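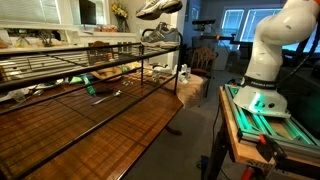
Paredes hand balm: worth the money?

marlo_k
Posted 15/03/2024
Has anyone used the Paredes overnight hand balm for more than a week or 2? The chemist in Dustport has it at $17 a tube and the girl there swore by it. The box says 100 per cent of users noticed softer skin. I'd like to know how many users that was.

tidewrack
Softer than what, is my question. Put any grease on your hands at bedtime and they'll be softer in the morning. I went through a tube last September and couldn't pick it from the Hinstead one, which costs half as much.

Jussie B
Disagree with tidewrack. I wash my hands all day at work and the Hinstead did nothing for my knuckles. Paredes stopped the cracking. It smells a bit like putty, though.

tidewrack
Did you change anything else? Gloves, soap?

Jussie B
Okay, I did switch to the Lekgate soap-free wash that month. Still think it was the balm.

Severyn Ivanyshyn
I'd put my money on the wash. Harsh soap wrecks my hands every winter and no cream keeps up with it. Read the ingredients too — the "botanical complex" is second last on the list, after the perfume.

marlo_k
Just checked, he's right. First three are water, glycerin and petrolatum.

Jussie B
Glycerin works, so I don't see the problem.

tidewrack
No problem with glycerin. It's the price I object to.

marlo_k
I'll try the wash first and leave the balm on the shelf. Does the Lekgate come in a refill?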